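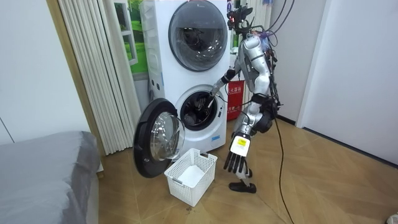
How do you teach a robot to do the washing?

Think about the last time you learned to do something with your hands. Perhaps it was tying a shoelace or cracking an egg. Someone probably told you what to do, but that was not enough. You had to watch them, and they may have held your hands and moved them for you.

Robots can learn in a similar way. Instead of writing a long list of instructions, people show the robot what to do, again and again, until it has enough to copy. Each go is called a demonstration.

Why not just write the instructions?

Try it yourself. Write down how to take a sock out of a washing machine. You might put: "Reach in. Pick up the sock. Take it out."

Now think about what is missing. How far should you reach? Which part of the sock should you hold? How hard should you squeeze? What if the sock is stuck inside a pillowcase?

You never have to think about these things. A robot has no idea about any of them. A cup keeps its shape when you lift it, but cloth does not. It folds, twists, stretches and flops, and it almost never lies the same way twice. Writing a rule for every shape a towel can make would take for ever.

Two ways to show a robot

The first way is to move it by hand. A person takes hold of the robot's arm and guides it along the right path. The motors go slack so the arm is easy to push, and small sensors in the joints note every bend. This works well for simple jobs with one arm, such as wiping a table or putting a lid on a box.

The second way is remote control. The person stands away from the robot and moves their own arms, and the robot's arms follow. The long name for this is teleoperation. "Tele" comes from a Greek word meaning "far off". You can find it in "telephone" and "television" too.

Remote control is useful when a job needs two hands. It would be very awkward to push two robot arms about and bend all those fingers at the same time.

What does the person see?

Dalal Moussa teaches robots at a company called Bikwood. When she works by remote control she wears a headset and a pair of gloves. The headset shows her the view from the robot's head. If she looks down, she sees robot arms where her own arms should be.

"The first time, I kept trying to scratch my nose," she says. "The robot lifted its hand up to its head and everyone laughed."

The hardest part, she says, is that she cannot feel the cloth. When you pull a wet jumper out of a washing machine, your fingers tell you that it is heavy, or that it has caught on something. Dalal only has her eyes, so she goes slowly and looks carefully before she pulls.

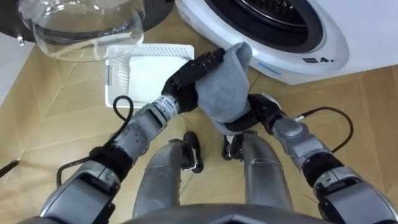 Both hands are holding the grey cloth, with the basket beside the washing machine.

One job, lots of little jobs

Emptying a washing machine sounds like one job. For the robot it is cut up into smaller pieces:

Get close to the machine.
Put a hand into the drum.
Find some cloth and close the fingers on it.
Pull it out.
Use the other hand to help if the cloth is long.
Move it over the basket and let go.

Then it goes back for the next piece. The drum is the round metal part inside the machine, and it has lots of small holes in it to let the water out. It is a tricky place to work in. The opening is low, the inside is dark, and when an arm is in the way the robot may not be able to see its own hand.

How many times do you have to show it?

More times than you would want to. For one laundry job, Dalal's team recorded 336 demonstrations. They threw away 73 of those because something had gone wrong, such as a recording that stopped too early. Dropping the cloth is not always a reason to throw one away. If the person picks it up again, the robot can learn what to do after a drop.

The team changes things between goes. They might use a thin cloth and then a thick one, or move the basket a little to one side. If the basket were always in exactly the same place, the robot might learn to drop things on that spot, even on a day when the basket was somewhere else.

What happens to the recordings?

Each one holds the pictures from the cameras and the position of every joint, moment by moment. A computer program goes through them all and looks for patterns. It learns that when the cameras show this, the arms should move like that.

Then comes the test. The person takes off the gloves, and the robot tries alone. Someone stands close by with a stop button, in case an arm goes the wrong way.

Words to know

Demonstration: one go at showing the robot a job.
Joint: a place where a robot's arm, leg or finger bends.
Sensor: a part that measures something, such as how far a joint has bent.
Teleoperation: controlling a machine from a distance.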